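Unit 4: Comparing parallel grippers for soft goods
Robot Handling, practical strand. Hernent workshop, first floor

4.1 Purpose of the session

You will compare two parallel grippers, the Salian and the Virkent, on cloth and bedding. The hand-held versions are used throughout. They have the same finger travel as the arm-mounted versions, so results for opening, closing and pad contact carry over. Results for approach speed do not.

The written report is due at the end of the July block. Marks are given for method and for the quality of the error discussion. A gripper that scores badly is a perfectly good result if the record is complete.

4.2 Terms

Stroke: the distance between the inner faces of the fingers when fully open. Both tools are set to 90 mm for this unit. Check this before the first trial and write the measured value at the head of your sheet.

Closing error: any gap left between the pads at full closure with nothing held. Measure at the tip and at the base of the pad. A difference between the two readings means the fingers are not parallel.

Pinch depth: the length of pad in contact with the cloth once the grip is made.

Slip: movement of the cloth along the pad during the lift, in the direction of the load.

4.3 Why soft goods are awkward

A rigid block fixes its own width. Cloth does not. The fingers close until they meet the folded thickness, and that thickness depends on how much material was gathered on the way in. Two grips at the same point can therefore give different pinch depths, even with the same operator.

Quilted covers add a second difficulty. The filling compresses under load, so a grip that is firm at the start of the lift may loosen as air leaves the filling. Hold each lift for 4 seconds before recording a result.

Layered bedding adds a third. If the tips go in too deep they take the lower layer as well. Record this as a double pick, even when the lift itself holds.

4.4 Procedure

Zero the stroke reading with the fingers fully closed. Inspect the pads along their whole length. Open to full stroke, close again, and check that the reading returns to zero. Repeat if it does not, and note how many attempts were needed.

Carry out 27 picks with each gripper: nine on a flat area, nine on a fold and nine on an edge. Approach from above, with the fingers pointing at the cloth. Keep the wrist angle the same within each group of nine.

For two-handed trials, close both tools fully before moving in. Open them only when both sets of fingers are over the bedding.
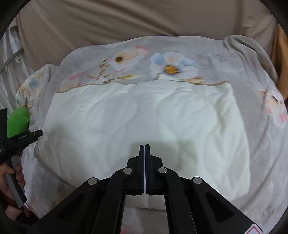 Fig. 4.1. Fingers closed, pads meeting along the centre line; white quilted comforter on a floral blanket.

4.5 Recording

Use one line per pick: gripper, area, pinch depth, slip, outcome. Outcomes are held, slipped, missed or double pick. Leave no blanks. A missed pick has no slip value and should be marked with a dash.

The Hunthorpe data set from the previous unit has 131 picks on plain cotton. Use it as the baseline for your comparison, but do not pool it with your own results, as the pads were of a different hardness.

4.6 Questions for the report

Which area gave the widest spread in pinch depth, and was it the same for both grippers?

Does closing error at the tip go with slip on edge picks? Plot one against the other before answering.

What change to the pads would you test next, and which single measurement would show whether it had helped?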